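**FOR IMMEDIATE RELEASE**

# Storgate Library to reopen in October with longer hours and a local history room

STORGATE – The Storgate Public Library will reopen its main branch on Lillier Street in October, following a renovation that has renewed the reading rooms, the children's area and the front entrance. The branch will also stay open until 9 p.m. on weeknights, three hours later than before the closure.

The Lillier Street branch is the oldest of the three libraries in the Storgate system. During the work, borrowers have been served from the Putel and Tanoli branches, which will keep their present hours after the reopening. Holds now waiting at either branch will stay there unless the borrower asks for a transfer.

The ground floor has been rearranged so that the service desk faces the entrance. Picture books and early readers have moved to the south side of the building, beside a new program room with its own washrooms. Adult fiction and large print remain on the ground floor. Non-fiction is on the second floor, which can be reached by stairs or by the new elevator.

The second floor is also home to the Tanoli Valley Local History Room. Its opening collection holds 731 items, among them township maps, school registers, farm account books and bound copies of the former weekly newspaper. Visitors may use the material in the room during staffed hours. Originals may not be borrowed, but copies can be made at the desk at the usual rate per page.
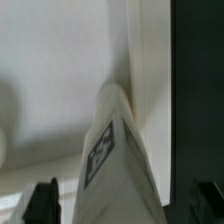 *A white, tent-shaped piece with a square black-and-white marker on one sloping face.*

The library has changed its lending rules to match the new hours. Books and audiobooks may be kept for three weeks and renewed twice, provided no other borrower has placed a hold. Overdue fines on children's items have ended at all branches. Cardholders aged 17 and under may now reserve a study room in their own name.

Regular programs will resume in the first full week after the reopening. These include preschool storytime, the evening book club, homework help and the income tax clinic. Registration is free and may be completed at any branch or by telephone.

Parking is available behind the building, with the entrance from Putel Avenue. The book return on Lillier Street is open at all hours.

**About the Storgate Public Library**

The Storgate Public Library serves residents of Storgate, Putel and the Tanoli Valley. Library cards are free to anyone who lives, works or attends school in the area.

**Media inquiries**

Communications Office, Storgate Public Library, Lillier Street, Storgate

– 30 –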